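Is hand-held gripper data really as good as teleop for teaching a task?

Posted by Eduardo Manalo

We have a small arm from Risow and want it to wipe down and tidy a vanity top. The sales pitch from Lumbao is that we skip remote control, walk around with two hand-held grippers, do the task ourselves, and the policy carries over to the arm. I have my doubts. A person's wrist can do things our arm can't. Has anyone compared the two on the same task, with numbers?

Sobia Gondal

We did, in October, and I wouldn't call it a win for either side. With the hand-held tools we had 2,192 demos before anyone got sick of it. Teleop was far slower and people hated it, but every one of those demos was something the arm could physically do. A lot of the hand-held ones weren't. Run each trajectory through your arm's joint limits before you train, and expect to throw plenty out.

Also watch for mirrors. I see them waved off as a detail and I don't buy it. If your vanity has one, the wrist camera gets a second copy of the room in it, at an angle that changes with every demo.

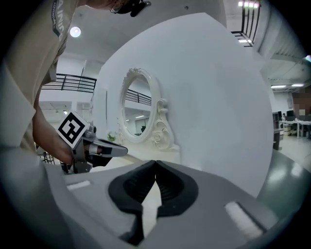

Our position tracking was worst in the spots where the glass took up most of the view. Covering the mirror fixed the tracking and gave us a policy that had never seen a mirror, so I'm not sure that counts as a fix. Ask Lumbao what their success rate is with the glass uncovered – and on how many trials. We were shown a chart based on 6.

Warrick Stubbs

teleop. had 20 good demos on our arm and it beat the hand-held stuff easily. don't overthink it

Mylene Villanueva

Beat it at what, though? Twenty demos with the object in the same place will look great until you move the object. I'd collect by hand, filter the way Sobia says, then add a short teleop set on the real arm and hold some positions back for testing. Have 2 people collect, too. One person's habits get baked in fast, and you won't notice until somebody else sets up the table.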